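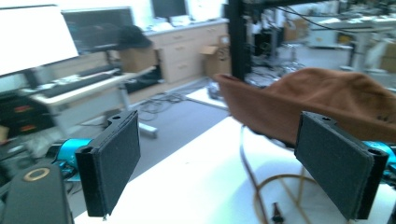
A hat with a wide brim should not live flat on a table. I have held this opinion for years, and most of the people I share a hallway with in Platbridge don't agree with me. They come in, put the hat down brim first and walk off. By May every hat in the building has a wave in it.

The usual defense is that a soft hat is supposed to look worn. Máté Kocsis, who lives upstairs, makes this case often. I don't mind a worn hat. I mind a brim that dips over one eye because it spent the winter under its own weight. Softer materials are the worst for this. A stiff felt will put up with a lot before it gives up its shape, and a floppy brim won't.

If you have to use a table, tip the hat over or set it on its crown. Either is better than leaving the whole load on the brim. But a stand costs little and takes up less of the table than the hat does.

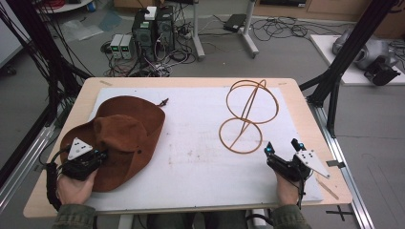

Buy wire

I would choose a wire stand over a wooden block every time. A block is heavy, it fits one size of head, and it shuts the air out of the crown. Two rings and a rod between them will do the job. Edit Szekeres paid 98 for a carved block from Prarketti and keeps keys on it now. My stand is a Skelo and cost 4 at a yard sale.

There are fair complaints about wire. A light stand can tip if the hat goes on crooked, and a narrow top ring can leave a mark inside the crown. Look for a wide top and check that the base sits level before you pay. If it rocks, bend it back by hand or leave it in the store.
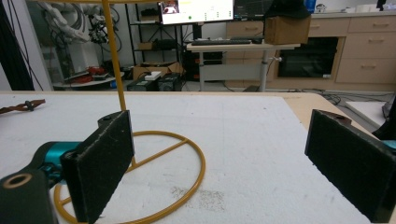 Reading time: 4 min

The base matters more than the top, in my view. A ring with a bar across it is the plainest kind and the one I like best. It stays put on a smooth table, and you can wipe under it without much trouble. Fancy feet catch on tablecloths.

Color is up to you. The hat covers most of it anyway. Put the stand near the door, where people already drop their hats, and leave the shelf in the closet for scarves.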